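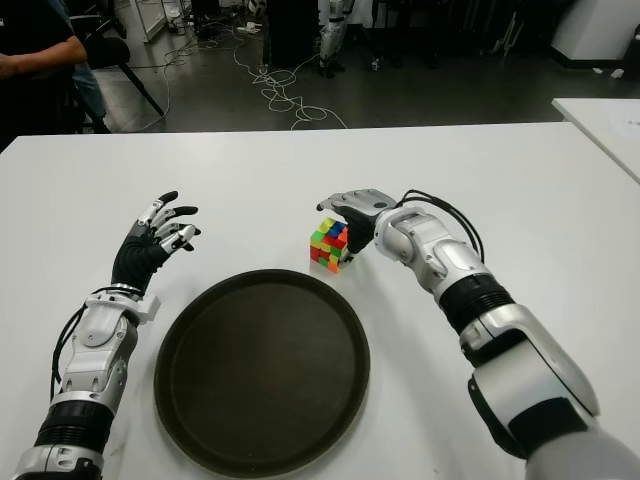

Skye Ogilvie wrote in the fault book that the right hand did not open when the program told it to open, and that the arm went on to its next position with the fingers still closed. She asked for this section to be put before the calibration section, so that a new operator reads it first. We have done so.

Contents Safety Set-up Faults Calibration Spare parts Back to top

6. The hand does not release the object

6.1 What the fault looks like

The fault was found on the cube-to-tray task at the Drunmont bench. The arm reaches the object and the fingers close in the normal way. When the release command is sent, the Dridel controller reports "hand open" on the screen, but the fingers stay closed or open only a little. The arm does not know this. It begins the next movement and pulls the object with it.

With a small puzzle cube the result is not serious. With a heavier object the finger joints can be damaged, or the object can be thrown from the table.

CAUTION: Do not try to pull the object out of the hand while the arm has power. The fingers can open or close without warning when the controller receives the late command.

6.2 Before you begin

You need two persons for this work. One stays at the stop button all the time and does nothing else. The other works at the table. Please agree on this before the power is switched on.

Tie back long hair and take off lanyards. Keep your arms outside the reach of both robot arms, also of the one which is not used in the task. On the Thursday when the fault was first seen, the left arm was waiting in its raised position and all of us looked only at the right one.

6.3 Making the arm safe

1. Press the stop button. Do not use the pause key on the screen, as pause keeps the motors under power.

2. Wait 30 seconds. The hand may relax a little during this time.

3. Look at the status line. It must show "drives off". If it shows anything else, switch off at the main switch of the controller.

4. Support the object from below with one open hand, and only then move the robot fingers back, beginning with the thumb. Use slow pressure. If a finger resists, stop and go to 6.5.

5. Put the object back on the table, beyond the tray, where the task begins.

Note: The arm can sink when the drives are off. Never rest your own arm under it.

6.4 Finding the cause

In our case the cause was the cable loop above the right wrist. After 168 hours of work the hand connector had become loose, and when the wrist turned downwards the loop pulled on it. The command was lost for a moment - long enough that the hand missed it, but too short for the controller to give an alarm.

1. With the drives off, follow the cables from the forearm to the hand. The loop must move freely and must not be tight in any position of the wrist.

2. Press the hand connector in fully and close its catch.

3. Switch on, select "slow", and send the arm to the position beside the cube with the hand open. Stop it there before it grasps.

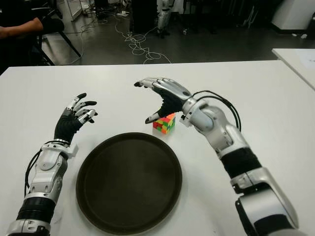
4. From this position send the commands "close" and "open" 5 times, with no arm movement between them. The person at the stop button watches the fingers, the other watches the screen.

5. Compare. Every time the screen says "hand open", the fingers must be fully open. One difference is enough to fail the test.

6. If the test is passed, turn the wrist 30 degrees and repeat steps 4 and 5.

Note: Fergus Ritchie prefers to do this test with no cube on the table. Both ways are allowed, but write in the fault book which one you used.

6.5 When the test fails

Switch off, hang the red card on the controller and inform Ghada Darwish. Do not change the grip force to solve the problem. This was tried in July and it only hid the fault for 2 days.

The hand must not be opened by the operator. The screws at the finger joints are set by Gruvier, and if they are turned the hand must be calibrated again from the beginning.

6.6 Returning to work

Run the full task at slow speed before you return to normal speed. From software version 2 the controller waits for the finger position before it moves the arm. Older versions do not wait, and on these the operator must confirm each release by hand (see Set-up, "Confirm release").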